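Gulis Fiber Room – Gallery

The fiber room is on the ground floor of the Pullbridge building, next to the dye kitchen. It is used for sorting, fluffing and blending loose fill before it goes into cushions and soft toys. This page covers the pale colors, which get a table of their own so that darker fibers stay out of them.

Most of the stock is kept in paper sacks along the back wall, 48 to a row. Sacks are marked with a shade number and the week they were opened. The palest pink is shade 436 – the one used in the Rendasus cushion range. 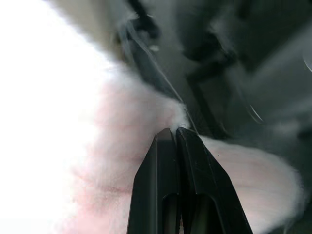

How do you keep pink and white fill from turning into one flat color?
Stop blending early. Pull the two colors apart in small tufts, lay them together loosely and turn the pile only a few times. After that, leave it alone.

Pale pink and white, soft and fuzzy. The color is close to pure white in places and a faint blush in others.

A blend like this is checked by pulling a small tuft and looking at the fibers against a dark surface. Short, broken fibers go back in the sack for rough filling.

Finished blends are weighed into 15-ounce bags and moved to the Farkas shelves by the door. Bags should be left open at the top overnight – tight packing flattens the fill.

The fiber room is open Sunday afternoons. Bring your own bag for offcuts.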